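Home | Notebook | Builds | Field Days | Parts Bin | Contact

Print | E-mail

Kicking tee notebook, March
Prurnine tee, second mold

Started 7:40 a.m., first one in, heater on, notebook found under the net bag again.

Where we left off: the first mold gave us a tee that held the ball up fine and then fell over with it in any kind of wind. Li-hua kicked with it on the upper field and said it felt like kicking off a wet sponge. Fair! The legs were too thin at the root and the whole thing squatted when you leaned the ball back. So the second mold has fatter legs, a wider foot, and a little ridge on the back post where the seam of the ball can sit. Same overall height, just under 2 inches from the ground to the lowest point of the ball, which keeps it legal for the high school kids. The college version has to come down to one inch and I'm not touching that until this one behaves.

Poured three tees last night before locking up:

A – Lilten soft, no pigment
B – Lilten firm, orange
C – half and half, whatever pigment was left in the cup (brown, kind of awful)

All three came out of the mold without tearing. I did the corners with release twice and the posts once. On the first mold I was ripping tips off every other pour, so I'm thrilled about this. Tiny bubbles on the underside of B, none on top. I think the firm mix was already thickening when I poured it, and Tae-yang says I stir too long. He's probably right. Next time pour B first.

Trimmed the flash with the small scissors. The knife skates on the soft stuff and I like my thumb.

Bench checks

The lean test first. Ball on the tee, tipped back toward the kicker a bit at a time with the wedge, wait, tip again. We all lean the ball differently. Gun-woo wants it almost straight up, Bit-na leans it back and slightly toward her holder side out of habit from field goals. The tee has to put up with both of them.

A squats. Less than the old one, still squats. You can watch the back post fold as the ball settles and then the nose wanders off to the left. It does come back when you take the ball away, so the rubber is fine, there's just too little of it.

B is a rock. Ball goes where you put it and stays there. The ridge works better than I drew it. The seam drops in and you feel a small click through your fingers – so satisfying, I kept doing it for no reason while the kettle was on.

C is closer to B than I expected from a half mix. A little give at the start of the lean, then it firms up. If I had to bet before kicking, I'd bet on C.

Then the fan. Big shop fan, ball on the tee, laces facing away, fan dragged closer along the tape line until the ball goes. I know this isn't real wind. Real wind comes in lumps. It's still a nice way to put the tees in order, and the order was B, C, A, with the old tee dead last and falling over before the fan had really gotten going. I ran it again with the ball turned so the panel faced the fan instead of the seam and got the same order. Happy with that.

Note on balls: use only the two scuffed Ursu balls for bench work. The new one is still slick and slides off everything, and I lost half an hour last week blaming the tee for it. Pressure checked on both before and after with the good gauge. The gauge with the cracked face reads low and should go in the trash, please, whoever keeps putting it back in the drawer.
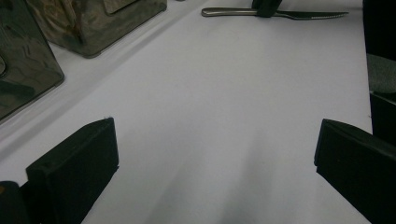
White cloth, soft folds.

Field, late morning

Wind across the field from the parking lot side, gusty, ground soft but no standing water. Kickers: Bit-na and Gun-woo. Yi-an on the far end with the flags, Tae-yang chasing balls and keeping the sheet. Kicked from the usual line, full run-up, resting whenever they felt like it.

We did 100 kicks in all, old tee and A included so there was something to compare with. Of those, 85 were clean by the kicker's own call, meaning they'd have been okay with it in a game. I like asking the kicker first, before Yi-an yells the landing spot. They know. Gun-woo winced on one that landed deep and Tae-yang wanted to mark it clean anyway, and we had a short, loud discussion and marked it Gun-woo's way.

The part I care about is falls, where the ball goes over before the foot gets there. Old tee: so many that Bit-na asked to stop using it. A: several, nearly all in gusts. C: a couple, both when the tee had been set on a divot. B: none. None! In that wind! I was jumping around like we'd won something.

But (there's always one) both kickers liked C more than B for the kick itself. Bit-na says B feels like it's holding on to the ball for a moment, a tug at the bottom, and her kicks off B came out a little flatter. Gun-woo said the same thing in different words and they hadn't been talking to each other, they were at opposite ends of the bench eating. Off C the ball just leaves. He got great hang time on his last few and you could hear how well he was hitting it, that deep thump.

I think the tug is the ridge. On B the ridge is stiff, the seam is locked in, and the foot has to pop it out. On C the ridge bends out of the way. So the thing I was so proud of on the bench is the thing they're complaining about on the grass. Okay. Good to know.

Longest of the day was Bit-na off C, with the wind helping some. Yi-an dropped a flag and then had to run back to protect it from the geese.

Where the tees ended up after the kick: A flops forward and stays close. B flies. One B went end over end nearly to the sideline and Tae-yang wrote "tee good return average" on the sheet. A tether would be legal in practice but nobody wants to mess with one in a game. More weight in the foot might be enough. Tomier had those steel washers we used in the sled repair, ask if they'll sell us a small bag.

Side business

Li-hua came by after lunch with her onside idea. She wants a flat notch on the side of the foot so the ball can lie lower and pop off the turf the way she likes it. She drew it on the back of the score sheet and it's really clever. You flip the tee over and the bottom becomes the top. I'd been thinking of the underside as wasted rubber! Two tees in one lump. We tried it with a quick carve-up of A, which was headed for the scrap bucket anyhow. Her first tries dribbled. Then she moved her plant foot and got that big second hop she was after, and did it again, and then there was no getting her off the field.

Have to check the wording on what counts as a tee before we go too far with it. Yi-an has the rule book in her car.

Cost so far on this mold is 41 dollars, counting the Lilten and the tub of release, leaving out the brushes I ruined. I'm fine with that.

To do

– New pour at the C mix, plus one a shade firmer. Write the mix on the cup this time AND in here.
– Shave the ridge on B down halfway and have Bit-na kick it blind against C. Paint both the same color so she can't tell.
– Washers from Tomier for the foot.
– Carve Li-hua's notch into a clay blank, see if the mold can take it without a third piece.
– Round off the toe side of the legs. Gun-woo clipped one and it left a mark on his shoe.
– Soft cold day test. Everything so far has been mild and rubber gets stubborn when it's cold. Could leave a B and a C in the freezer overnight next to Tae-yang's dumplings.
– Bad gauge. Trash. I mean it.

Added 5:15 p.m.: Shaved the ridge already, couldn't wait. Took off more than half by accident on the left side. It still clicks, only softer. Ran the fan on it and it held as long as C did. Bit-na has it in her bag for practice and has been told nothing about which one it is, so please don't tell her.

Bench wiped, lids on the Lilten, mold strapped shut with the blue strap.

Print | E-mail

Previous entry | Next entry | Back to Notebook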